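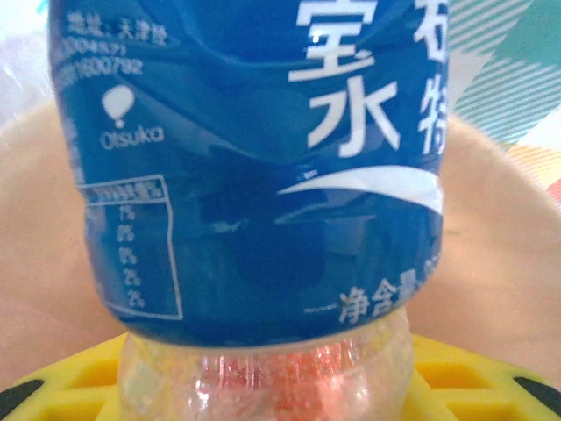
Kumum Home Robotics – Support Desk

Ticket 3222
Opened by: Birsen Demirtaş
Assigned to: Heriberto Agudelo
Status: open

Task is bottle pickup in the living room tidy-up routine. Grip stalls on soft drink bottles. Glass jars are fine.

9:40 Birsen: Bottle is upside down, neck in the yellow holder. The blue label is creased across the middle. Same grip force as for jars, 90 percent.

10:15 Heriberto: Too high for thin plastic. Set it to 15 and rerun.

11:05 Birsen: No stall at 15, but two drops. I can clear the room by hand faster than this.

11:20 Heriberto: Try a slower close – ticket stays open until it runs clean.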